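Brondport Saturday Cartoon Circle
Minutes of the spring meeting, September 24, 2021, held in the upstairs room at Hudec's

Present: Vlasta Koubek (taking notes), Miloslav Štěpánek (chair), Ľubomír Štěpánek, Norbert Vávra, and several newer members whose names are on the sign-in sheet and who were made very welcome.
Apologies: Vlasta Paulík, who sent a long and lovely email, dealt with under item 3.

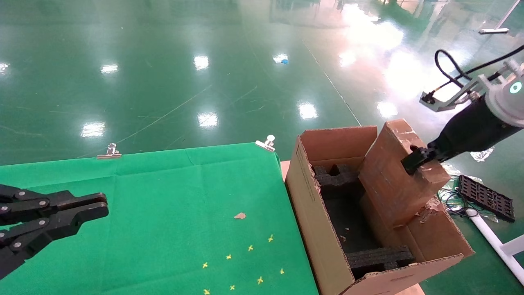
Vlasta Koubek

1. Opening and last minutes
Miloslav opened the meeting a little after seven, once the tea had gone round, and thanked everyone for coming out on a Friday when we're all more used to seeing each other in our dressing gowns on a Saturday morning. The previous minutes were read and accepted with one correction from Norbert: the Vulline special we watched in winter was the colour version and I had written down the black and white one. Quite right, and I'm sorry, Norbert.

2. The Joradden rewatch
This was the main business and took up most of the evening, as I think we all knew it would. For the newer members, Miloslav explained that Joradden ran for 59 episodes before it stopped, and that we have been working our way through from the beginning in the order it first went to air. Ľubomír asked again whether we might switch to the order on the discs, which puts the lighthouse story before the one where Captain Pell loses her voice. He made a good case, and he had brought a chart, and I will say it was a very handsome chart. Norbert felt that the lighthouse story gives away who has been sending the letters, and that anyone seeing the show for the first time should have the fun of guessing. There was a good deal of back and forth on this (all of it friendly!) and one of our new members asked, very sensibly, who had been sending the letters, and was shushed from every side of the room.
Agreed: stay with the air order. Ľubomír's chart to be copied for anyone who would like one, with the last column folded under.

It was also agreed that we'll watch two episodes each Saturday from now on in place of three. Miloslav said the third one has been getting talked over, and I'm afraid I am one of the worst for it, as I always want to go back to the songs.

3. Is there going to be any more of it?
Vlasta Paulík's email was read aloud in full. She has been following the chatter about a new run of Joradden and had gathered up everything she could find, which came to two short posts and one interview with a background painter, who only said he'd be glad to be asked. Norbert thought that sounded promising. Miloslav thought it sounded like a polite man being polite. Ľubomír said that a show which finished with the ferry still out in the fog has to come back sooner or later, and there was some warm feeling in the room for that view, mine included.
Agreed: nothing goes in the newsletter until there's an announcement from the people who make it. Vlasta P. to keep looking and to let us know, and to be thanked properly for all her reading.

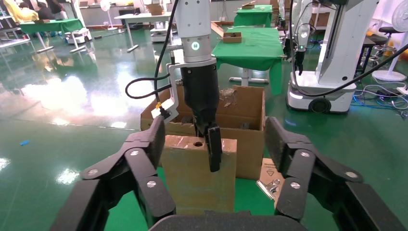 Gripper finger on a cardboard block.

4. Family viewing day
We have the room for a whole Sunday in November and can seat up to 40, counting the window bench. After some talk about what small children will sit through, it was settled that we'd show the Vulline shorts in the morning and a pair of early Joradden episodes after lunch. Norbert asked that we leave out the one with the eels. His granddaughter saw it last year and wouldn't have a bath for a week, poor little thing, and there was no objection.
Norbert to put the running order together. Miloslav to ask downstairs about sandwiches and whether the blinds can be mended, as the afternoon sun comes straight across the screen. I offered to do the poster and was then given a great many suggestions for it, for which I'm grateful, and some of which I'll use.

5. Other business
Ľubomír has finished with the Vulline art book and it is free for the next person. One of the new members put a hand up first and took it home.
Norbert asked whether members could please stop humming along with the opening titles. This was discussed at some length and put to a show of hands, and the humming stays.
The blue scarf left on the coat hooks last time is still with me.

The meeting closed at twenty past nine. Next Saturday we pick up with the two-part harbour story, and Miloslav is bringing the scones.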